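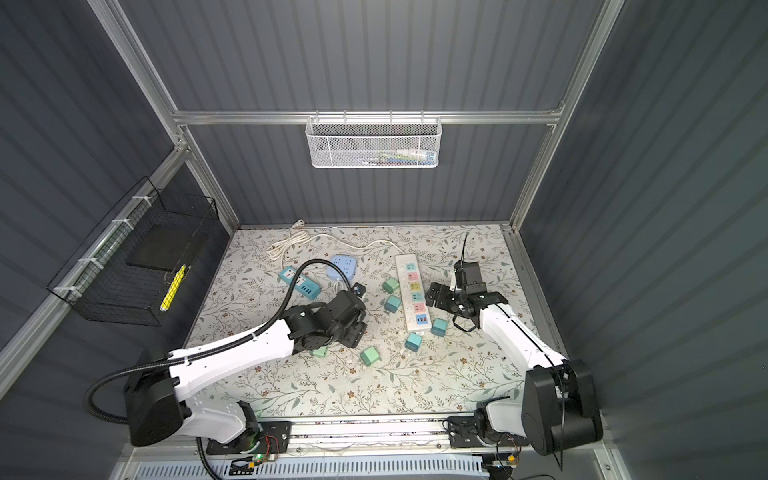 1. Extension lead amnesty, the thread. Every lead, block and adaptor has come out onto the flowery mat and none of them are going back until I know what they're for. Wish me luck!

288 likes · 59 comments

2. It started because I wanted to plug in a lamp. One lamp! I went to the cupboard under the stairs for a lead and came back with a carrier bag of knitting. So I've emptied the cupboard, and the drawer by the fridge, and the box marked CHRISTMAS (which had my good scissors in it).

3. Can we talk about the long white one with the coloured sockets though. Pink, orange, yellow, teal, then pink again, then blue. I love it more than is sensible. My plan is to give every colour a job - pink for the lamp, orange for the printer, and so on - so I stop switching off the wrong thing.

4. The teal one is the practical sister. White sockets and a row of USB ports down at one end, so that's going by the bed to do phones. I've been charging mine on the landing carpet since April like a teenager.

5. And then the chubby light blue block. Rounded corners, outlets on the top, very pleased with itself. This one is for the kitchen table when two of us are working at it and both laptops are on 4%.

31 shares

6. A few of you are asking how I decide what stays. Very unscientific. I look along the whole cable for nicks, I look at the plug for cracks or brown marks, and I give it a sniff. Anything that smells a bit fishy or burnt goes straight out, no second chances.

7. Also the wobble test. If a plug flops about in the socket or you have to hold it at an angle to get it to work, it's done. I know you've got one of those. I had two.

8. My friend Gizella Veres used to do testing for a village hall over in Trindirport and she has told me off about plugging one extension into another so many times that I hear her voice when I do it. So the new rule in this house is one lead, one wall socket. If it doesn't reach, I need a longer lead or I need to move the chair.

9. Her other one is heaters. Fan heater, kettle, tumble dryer, anything that gets properly hot goes in the wall on its own. I used to run a heater AND a hairdryer off the same strip in our old flat in Jidcombe and I go cold thinking about it.

514 likes · 1831 views

10. Right, coiling. There's a white cable at the back there that I'd call loosely coiled and my mum would call a bird's nest, with one long bit wandering off behind everything else. I'm going to do big floppy loops and a strip of velcro. No more winding it round my elbow, it gives the cable a twist it never forgets.

11. Somebody asked about the hanging baskets. Big fan of a basket on a rail! The black wire one on the side is held on with white cable ties, and the white mesh one at the back has its little row of hooks along the top. Small things go up, heavy things stay down, and I can see in without tipping everything out.

12. Glenys Gosling has replied to say masking tape labels fall off and I should use bread bag tags. Glenys, I have been eating rolls for a month, where am I going to get bread bag tags. (Have now asked next door. They had a whole jar of them.)

13. What I'm writing on the tags: where it lives and what it's for. BED PHONES. TABLE LAPTOPS. I did think about writing how long each one is too, but I'd have to find the tape measure and I suspect that's in a box marked EASTER.

14. For the ones that failed - please don't put them in the kitchen bin. Our tip has a cage for small electricals and takes odd cables too, and lots of places will have something similar. Mine are in a bag by the front door, where they'll probably stay till I trip over them.

22 comments

15. Quick one for whoever asked if the USB ports are quick. No idea yet! I'll try the phone in the teal one overnight and in the white one tomorrow and let you know.

16. Lamp update: it needs a new bulb. Going to the shop now, back later with the before and after of the cupboard if I can get the door to shut.

Show more replies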